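Clastanano Residents' Help Pages
Home > Floors and Floor Coverings > Rugs

Large rug keeps moving on a timber floor. What is the correct way to secure it?

Posted by Plostus Lettings Office
Dec 16, 2023

We manage a number of furnished properties on behalf of their owners and would be grateful for guidance on the following matter.

One of the properties has a living room with a plank floor, finished with a hard lacquer. The owner has supplied a large flat-woven rug with no backing of any kind. The tenants report that it creeps towards the window over the course of a week and that one corner has begun to curl. They have asked whether they may fix it down with double-sided carpet tape. The tenancy agreement forbids "adhesives on any finished surface", and we are reluctant to grant an exception without knowing what the tape would do to the lacquer.

We should like to know:

- whether any tape is considered safe on a lacquered floor;
- whether a separate underlay would be enough by itself, and of what type;
- how a curled corner should be treated;
- whether the answer changes if the rug is laid at an angle to the walls, which is how the tenants prefer it.

The room has no underfloor heating. The floor was last refinished in March. Please note that we cannot approve nails, staples or gripper rods.

3 replies

Garcia Flooring Advice Desk
Member, 2070 posts

Thank you for setting out the circumstances so fully. We shall take your points in a slightly different order.

Underlay. A separate underlay is the usual remedy and should be tried before anything else. For a lacquered floor we recommend a felt underlay with a natural rubber face, laid with the rubber side down. Please avoid plasticised PVC mesh, the inexpensive open-weave type sold on a roll. Plasticisers can pass from the mesh into the finish and leave a pattern of small squares which cannot be wiped away. The maker of the floor finish should be able to confirm which materials are suitable, and we would ask for that confirmation in writing where a tenancy deposit is concerned.

The underlay should be cut smaller than the rug on every side, by the width of two fingers or so. If it reaches the edge, it will lift the border and create the very trip hazard you wish to remove. Where two pieces must be joined, butt the edges together and do not overlap them.

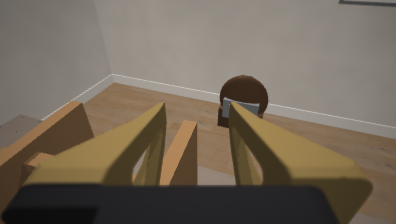 Image: Clastanano members' gallery. Reproduced with permission.

Tape. We do not advise it on a floor refinished within the past year. Lacquer may feel hard within days but continues to cure for a good deal longer, and a strong adhesive may lift it when the tape is removed. On an older finish, tape described as removable may be acceptable, provided that a trial strip is first left in place in an unseen spot, such as beneath a bookcase. In your case we would uphold the agreement as written.

Curled corner. Roll the corner back against the direction of the curl and hold it for a minute. Then lay it flat under a clean board with an even weight on top and leave it for two days. Check the care label before using any steam. Many flat-woven rugs contain jute, which may shrink or brown when damp.

If the corner still lifts after this treatment, a stitched-on corner weight is preferable to any adhesive. A repairer can fit these from the underside without marking the face of the rug.

Was this reply helpful? Yes 300 / No 6

kikov_road_flat4

We had the same trouble and just put the sofa legs on one edge. It has not moved since. I cannot comment on the lacquer. Our floor is quite scratched already.

Was this reply helpful? Yes 11 / No 9

Kikov Housing Association, Repairs Team
Verified organisation

We agree with most of the reply from Garcia Flooring Advice Desk, and wish to add some points drawn from our own guidance to tenants.

Cleaning before laying. Most complaints we receive about rugs that move are found to concern dust. A rubber underlay grips only a clean surface. The floor should be vacuumed, wiped with a well-wrung cloth and allowed to dry completely before the underlay is put down. Polish and spray wax must not be used in the area to be covered. The rubber face should itself be wiped twice a year, and we ask tenants to lift the rug for this purpose at the same time as they test their smoke alarms.

Placing furniture on one edge, as suggested in the previous reply, will hold that edge. The opposite edge remains free and may ruck when walked upon. If this method is used, felt pads should be fitted beneath the furniture legs, and no single leg should rest half on and half off the rug.

Laying at an angle. There is no objection to a rug set diagonally to the walls. It does, however, place the corners in the walking routes more often than a square layout does, and the corners are the part most likely to lift. We would ask the tenants to note the line they take from the door to the seating and to turn the rug until no corner falls on it. A diagonal rug also leaves triangles of bare floor which will receive more sunlight than the covered area. On a new finish this can produce a visible outline, and the rug should be turned or shifted from time to time during the first year.

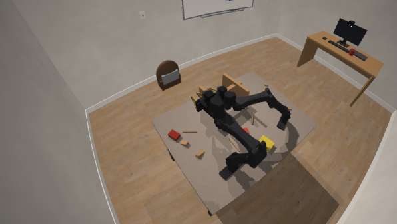
Cost and responsibility

In our properties the owner of the rug pays for the underlay. A piece suitable for a large living room can be bought for well under 100 pounds, whereas sanding and refinishing a single room has cost us more than 1000. We would therefore suggest that the owner be asked to supply the underlay, and that its type be entered in the inventory beside the rug.

The inventory should also record the state of the floor beneath. We take this record on the day the underlay is laid and again at the end of the tenancy. Any fading found under a rug supplied by the landlord is treated as fair wear.

Was this reply helpful? Yes 84 / No 2

Follow-up from Plostus Lettings Office

We are obliged to all who replied. The request for tape has been declined and the owner has agreed to provide a felt and rubber underlay. We have written to the maker of the lacquer and will add its response to this page when it is received. The tenants have been told that they may keep the rug at an angle.

This topic remains open to new replies.

Related topics
Removing old underlay marks from a varnished floor
Doors that catch on a rug
Who pays for carpet cleaning at the end of a tenancy?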